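In Praise of the Worn Bin

Agata Orlandini

My neighbor in Geltthorpe keeps her son's building blocks in a cabinet with 30 small drawers. Each drawer has a label. It is beautiful, and the boy does not play with them. To take out one block he must first decide which one he wants, and a child of four does not decide in this way. He wants to look in and put his hand in.

I grew up with one bin for everything. It had no lid and no compartments, and my father scolded us only if we left it on the stairs. When I moved here in March I bought a storage set for 200 and returned it after two weeks. I am now convinced that the open bin is the better furniture, for children and also for adults.
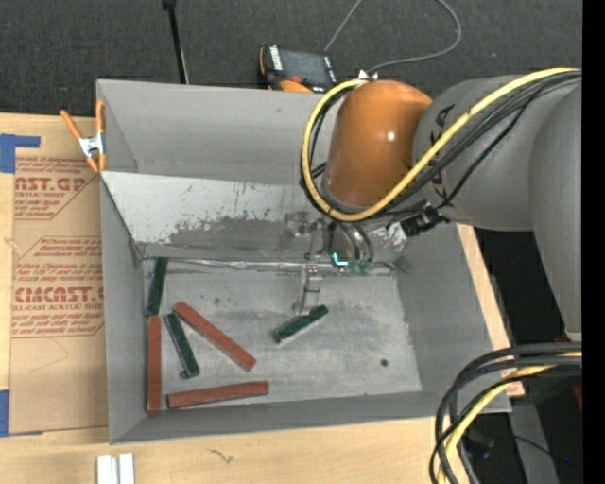
Green blocks and reddish-brown blocks on the scuffed floor of a gray bin.

People complain that an open bin becomes ugly. It gets scratches, the bottom goes dark, the paint or the surface wears away where things slide down. I do not see why this should trouble us. We accept marks on a cutting board or on a good pair of boots – why do we want a box for blocks to stay like new?

There is a more serious objection, that in a deep bin the small things disappear under the big ones. This is true, and my answer is to own fewer things. If the bin is so full that you must dig, the drawers will not save you. They will only hide the quantity, and next year you will buy more drawers.

I told this to my neighbor. She listened politely and offered me more coffee. The cabinet is still there.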